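Notebook, bench room
August, morning
Budget for the second half: what to buy, what to repair, what to leave

I start this page now because Inmaculada Valcárcel wants the list before she speaks with purchasing, and last year I made it in one evening and forgot the chargers. This time I write as I go. Csenge, please put your remarks directly under mine, with your initials, and do not erase.

State of the money. We have 956 left on the small parts line. This line is for anything we can order ourselves without three offers. The equipment line is separate and Inmaculada must sign for it. Anything over 300 for a single item goes to the equipment line, also when it is sold in a set. I asked her if two orders of the same thing on two days count as one item. She said yes, and she asked me not to try.

First point, finger pads. We use the white printed fingers on both sides and I am satisfied with the shape. I am not satisfied with how they hold thin metal. Trilberg sells a soft pad, ten in a bag, with adhesive on the back. Meireles sells one which is molded and screwed, so it must have a hole in the correct position. One of our fingers has a small hole near the tip already, but I did not check the diameter against the Meireles drawing. To do before ordering. If the hole is too small we print again, this is only one night of printing.

I borrowed one Trilberg pad from Csenge's drawer and pulled on it by hand after leaving it on overnight. It stayed. It also collected dust from the drawer, so I expect we will clean them very often or change them very often. The supplier page says nothing about this.

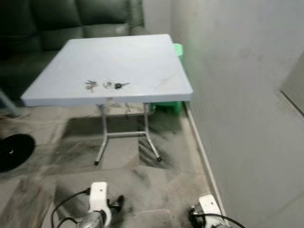 Second point, the task objects. I want to have a proper box of them in the budget, with spares, because every time we take what is in our pockets and afterwards somebody cannot go home. For the small-object work the list begins with keys. I want the three kinds we have on the folding table: the little cluster, the single silver one, and the one with the black plastic head. They are different problems. A single flat key on a smooth top is the worst for us, the finger has no edge to go under. The plastic head gives some height, and for planning I count it as the easy case. The cluster I cannot predict, it changes its form each time it is moved. So: blanks from the key shop, uncut, in several shapes, and plastic heads in more than one color if they have them. Price should be very small. I put 40 for the whole box, including the box.

CS: 40 is enough for keys but not if you also want the coins tray and the card set. Make it a separate line. Also blanks are shinier than used keys, I would buy half of them used.

Agreed, half used. The coins tray is moved to the later list.

Third point, table. My first idea was to buy a fixed bench from Jarnerness, with a steel frame, adjustable in height, and a matte top. I had the catalog open for a long time. Then I thought about what we really test. The folding table has scuffs, and it does not stand parallel to anything, and this is closer to the rooms where the robot should work later. If we buy a perfect bench we will have very nice results on the bench. My proposal is to keep the folding table for the trials and buy a simple bench only for calibration, where I do want everything square. A used one is acceptable. The facilities office has a list of furniture from the closed offices on the second floor, I will ask for it.

What I would like to buy for the table is a set of stick-on foot pads with more grip. The floor tiles are smooth. I have not measured if the table moves when we touch it with the grippers, so I write it here as a suspicion only. Measurement: tape marks at the feet, ten trials, look at the marks after. No cost.

Fourth point, cables. This one is my personal complaint. The cables at the grippers make a big loop on the outside, and for each reach near a wall I am thinking about the loop and not about the reach. Options:

Camatico flat cable with clips, right length, made to order. Delivery is long. They quoted five weeks on the phone, nothing in writing yet.

Shorten the ones we have. Csenge can do it, but then we have no spare during the repair, and if one connector goes bad we stop.

Buy a spool of sleeve and Velcro straps and guide the loop along the arm. Cheap, can be done this week, does not look nice.

I recommend the third one now and the first one in the order for autumn. I ask for two spare cables in any case. We had zero spares since spring and I do not sleep well with zero.

CS: I can shorten one side only, the left, and we compare. If it is good then we know which length to tell Camatico. Please do not order a length by guessing.

This is better than my plan. Left side first. I will write the measured length here when it is done: ........

Fifth point, camera. The head view is blurred when the head turns, and for small things on the table this costs us detail. I looked at two possibilities. A camera with global shutter goes on the equipment line and needs offers. More light in the room goes on the small parts line, because then we can use a shorter exposure with the camera we have. I think we must try the light first. Two LED panels on stands, simple ones, dimmable. If the blur is still too much with the panels at full power, I have an argument for Inmaculada, and without this test I have only a wish. I also want to check the exposure setting before anything, it is possible that it is still on automatic from the demo.

Checked after lunch: it was on automatic. I fixed it to a manual value and wrote the value on the label at the back of the PC. The panels are still on the list.

Sixth point, floor cleaning. I ask for a mop set and neutral cleaner for our room. The building people come, but not always into the corner with the sofa, and the wheels carry everything with them. Small parts line. Csenge thinks it should come from the building budget and she is probably right, but I prefer to have a mop than to be right in November.

Things I took off the list
- second tablet for the operator, we share one without problem
- the Jarnerness bench, see above
- force sensor for the wrist, too early, we do not have the person to write the driver
- new chairs

Things for the later list
- coins tray, card set
- Camatico cables, after Csenge's length
- global shutter camera, after the light test

Order in which I would spend, if the small parts line is cut again: spare cables, finger pads, key box, LED panels, sleeve and straps, foot pads, mop. I put the pads before the panels because the pads wear out and we cannot borrow them from the other group. Panels we can borrow for one afternoon at least.

Inmaculada passed by at 4 pm and read it standing. Her comments, as I understood them: the offers must have the delivery time written, not by telephone. Meireles is not yet in the supplier system, and to enter them takes longer than the delivery itself, so if the Trilberg pad is acceptable we should take Trilberg. She has no problem with used furniture if it comes with an inventory number. She did not say anything about the mop.

Open for tomorrow
- measure the hole in the finger, compare with the Meireles drawing anyway
- write to Camatico for the offer in writing
- key shop, ask for blanks and for used ones
- tape marks at the table feet
- chargers!! I almost forgot them again. Two pieces, same type as now, check the plug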